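4.2 Sorting of donated soft toys

Intake at the Kovau site was sorted by hand on Thursday mornings, 2 people per table. Over 14 weeks the two shops (Kovau and Rusness) took in 3884 items, nearly a third of them soft toys. Clothing went faster. Toys slow everybody down: seams to check, eyes to tug, labels missing or washed blank.

Rules were simple. Loose eye, out. Open seam, mend pile. Strong smell, out. Rusness staff used the mend pile a lot more than Kovau did, and we think this is mostly down to table space, not differnt standards. No mend pile at Rusness was emptied before June, so resale figures for that shop run low (see Table 3).

Pricing was left to each shop. Shehata stickers at Kovau, handwritten tags at Rusness. Tags fell off more often. We did not correct for this. 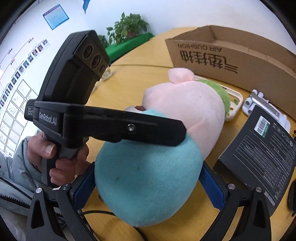 Stornulel Reuse Study, field coordinator

Figure 2. Plush toy, soft toy category.

Toys with no label were kept in the count but left out of the price comparison, as the age grade could not be read. Board games and puzzles are treated seperately in 4.3, where missing pieces are the main reason for rejection.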